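The Flondetia appeal opened at five in the morning, because the Prakitz Foundation had written its match terms in another time zone. Every gift received in the first 53 minutes would be doubled. After that the ratio fell by steps, as set out in a schedule that only Farzana Sial had read to the end.

She sat at the kitchen counter with the ledger open and refreshed the total. Gift 240 came from a donor recorded as Foulkes, no first name, no address. The sum was 1719 exactly. The reference field said "for the roof at Clanulska".

There was no roof fund at Clanulska. The building had been sold in her second year as registrar -- she had signed the transfer herself. 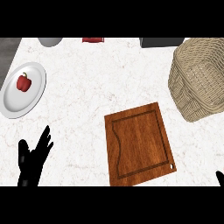 A restricted gift could not be moved to the general fund without the donor's written consent. Clause 5 was clear on that point. She pushed the ledger past the white oval plate, onto a bare stretch of the pale, veined counter, and wrote the entry in pencil: held, purpose void, donor to be traced. The match would lapse before any letter could reach him.

At the fifty-second minute a second gift arrived from Foulkes, for the same sum. The reference field said "and the gutters".

She turned to a clean page and ruled a new column.

Contact the editors | Copyright the authors | Back to top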